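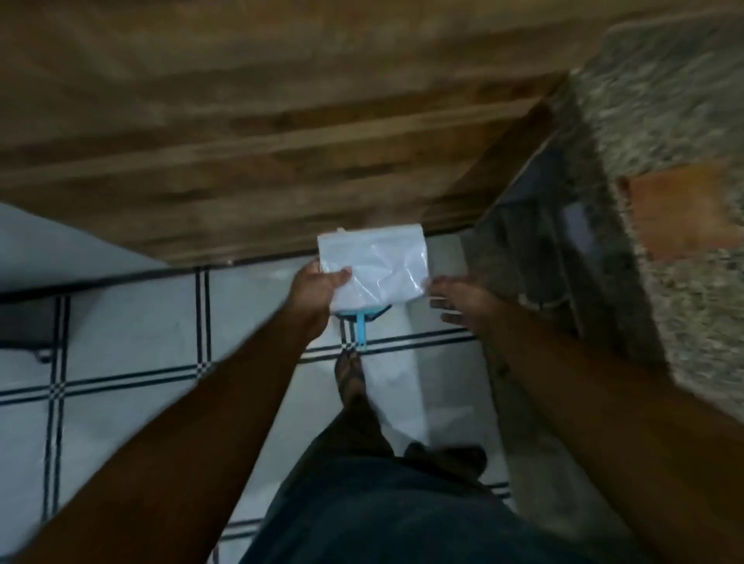
A folded white plastic bag and its light blue holder, over the tiled floor.

Reading time: 2 min

Sitarum opens its bag corner in Pisstead this October

I've written a few of these announcements for Sitarum now, and this is the first one about plastic bags, so bear with me – I'm more excited than I probably should be.

You know the cupboard. Everyone has one. You open it for a roll of tape and out slides a heap of crumpled bags, all knotted together and half of them with a receipt still inside. We've been helping people in Pisstead sort out their kitchens and hallways for 5 years, and that cupboard comes up more than the garage and the attic put together!

So from October we're opening a bag corner at our shop on Gisler Lane. Bring in your clean bags, big or small, and we'll sit down with you and get them flat, folded and stacked so they fit in a drawer. Keep what you'll use and leave the rest with us. We'll pass them along to the market stalls, who have already asked for the first 200.

Malou Nørgaard is running the folding sessions. She starts at the bottom edge, presses the air out with the side of her hand and works upward, and she's very patient with people like me who end up with something shaped like a boiled egg. "A bag doesn't have to be perfect," Malou told me. "If it lies flat and you can find it again, you're done."

The sessions are free and last an hour, starting at 2 in the afternoon. You don't need to book, but do come with your bags emptied and wiped out (last spring's trial brought us a very old onion). Children are welcome, and there's a low table by the window for them.

The corner is paid for by a grant of $1,220 from the Clastari neighborhood fund, and most of that is going on shelves, drawer dividers and a decent kettle. Vinzenz Kaufmann built the shelves and would like it known that they are level. I checked, and they are.

If you can't make it in, we're also putting together a one-page folding guide, which you'll be able to pick up at the counter once the corner opens. Reporters and photographers are welcome at any session – just let Vinzenz know beforehand so he can save you a chair.

Last updated: October

Contact: Vinzenz Kaufmann, Sitarum press desk, Pisstead | © Sitarum | Back to top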